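How we set up a two-arm sorting lesson at our Saturday club

I've had a few emails asking how we run the laundry exercise at the Rumbridge robotics club, so I'm finally typing it up while the kettle's on. It's meant for anyone who already has a pair of arms bolted down and talking to a laptop, and a group of teenagers who'd like to do something with them besides waving. If your arms are still in their boxes, come back when they move!

The idea is simple enough. You put a few soft things on the table, all mixed up, and the team has to drive both arms so that each item ends up in its own place. Soft things are much harder than blocks. A block stays the shape it was when you looked at it, whereas a bit of cloth folds up, slides, catches on a finger and comes along with the thing next to it.

Start with the table. Ours has a white floor and pale walls on three sides, with both arms on a rail along the front. Wipe the floor down before you do anything else (we use a barely damp cloth and then a dry one). Then check the bolts on the two bases by hand with the power off. I do the left, Sotiris Drakos does the right, and then we swap.

Next, pick your fabrics. You want things that look very different from each other, and I'd go for one bold pattern, one dark plain item and one pale one. The stripy one is everybody's favourite because you can see at a glance which bit of it has moved. The pale one is the swine. White on white is hard for people and harder for software, so keep it for the second half of the session when they've got their confidence up. 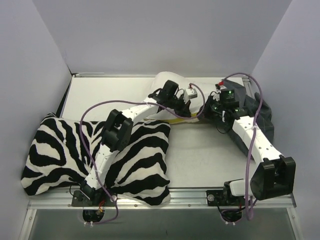
Now the cables, and I can't say this loudly enough. Before anyone touches the controls, move each arm slowly through its full reach and watch what the cable does. You're after enough slack that nothing goes tight at the far corner, but not so much that a loop drops down and gets in among the fabric. We lost most of an October session to a plug that had worked itself half out, and I spent it under the table with a torch in my teeth.

Once that's sorted, set your limits. In our control program (a home-grown thing called Mendurska, written by last year's group and only slightly haunted) there's a speed setting that goes up to 2000. We run at 143. Yes, it looks painfully slow. It also means you can say "stop" out loud and have somebody hear it and press the button before anything daft happens. One person has a hand by the stop button the whole time and does nothing else, and we change over every 30 minutes so they don't drift off.

Then put people in pairs, one to each arm. They have to talk! Our rule is that only one arm goes into the middle at a time, and you say "going in" and "clear" as you do it. It feels silly for the first few goes. Kalliopi Vrettos and Thanasis Sarantis got so quick at it that they sounded like a pair of auctioneers.

For the grab itself, come down on a fold. If the fabric is lying flat, use the side of the gripper to push it up into a ridge first, then open the fingers across the ridge and close them gently. Lift a little way, stop, and look at what you've got. If two items have come up together, lower them again and have another go from a different side. Don't shake them. Everyone wants to shake them.

We save every run, good or bad, with the start position and a line of notes in plain words. "Caught the hem, let go, tried again" is far more use to me a month later than a star rating. Put the files in one folder per session as well, or you'll end up like us, with 1440 recordings all called some version of "test".

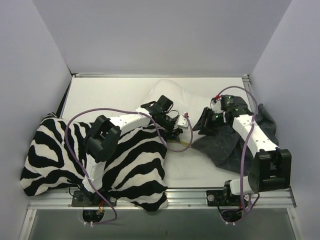 Paraskevi Tzanetos wrote in after the first version of this page went up to say that her group had given up on taking turns and went by halves instead, with each arm keeping to its own side and the middle used only for handing things over. She found the younger ones argued less, though it did make for a lot of waiting about when everything ended up on the left.

I've since tried it her way and I like it for beginners. We still go back to "going in" and "clear" once they're comfortable, as it gets them watching the other arm as well as their own. If you've got the time, do one session of each and let the group choose.

When you pack up, park both arms before you switch off, with somebody ready to support each one in case it sags. Take the fabrics out, give them a shake (now you can!) and pick any fluff out of the grippers with tweezers. My settings file is on the club page under Pustemia, so help yourself, but change the limits to suit your own table before you run it.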